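February 21, 2021
Workshop notebook, folding table

Okay, picking this up again after a long gap, the last real entry is from October and it's mostly me complaining about the iron. Quick recap for whoever reads this over my shoulder: we're trying to settle on one way to fold the tan cloth before it goes on the shelf for Kundbridge, so that a stack doesn't lean over and so you can pull one from the middle without wrecking the rest. That's it. It has eaten most of my winter!

Started the morning with the Bortolotti fold (thirds lengthwise, then half). It looks great for a minute and then the top layer starts creeping. I pressed the long edge with the side of my hand, then with the bone folder, then with a ruler, and the ruler won by a mile. Flat metal one, 15 inches, lives in the left drawer now, please put it back there.

Second try was what I've been calling the Oston way, where you turn a narrow band under along the long side first and only then bring the rest over. Slower, and my first few were crooked, but I like how that edge sits. You get a doubled strip to grab hold of, so when you lift the thing it comes up as one piece and doesn't flop open in your hand. Big fan. The trouble is everything to the left of it. The lower layer wants to bunch up into these soft pleats and if you smooth them toward the edge you just push the top panel off square.

Note to self: smooth BEFORE folding over, always from the turned edge outward. I wrote that on the tape on the shelf too.

The white table is good for this, cloth slides nicely, but wow does it shine. With the lights on I get stripes of glare at the far side and lose track of where my straight line is (tan on wood was easier on the eyes, but it snagged). Might try a sheet of gray paper down one side as a guide. Also there are some scuffs that don't come off with the usual spray, I gave up.

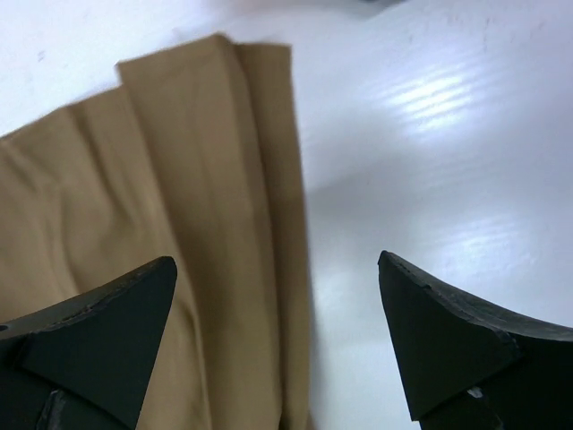 Ville Koivisto

Top corner still tips a little on this one, and the left side is wrinkly, but the long fold came out pretty straight and I'm calling that progress. The squared end is what I'm after for the stack, just turned a hair.

To do: cut the rest of the Brareo roll into 41 inch lengths, check whether a lighter press changes the pleating, and ask about shelf depth again. If the shelf is shallower than I think, the whole panel has to get narrower and I'm back to thirds. Leaving the ruler out tonight so I can start with the turned edge tomorrow.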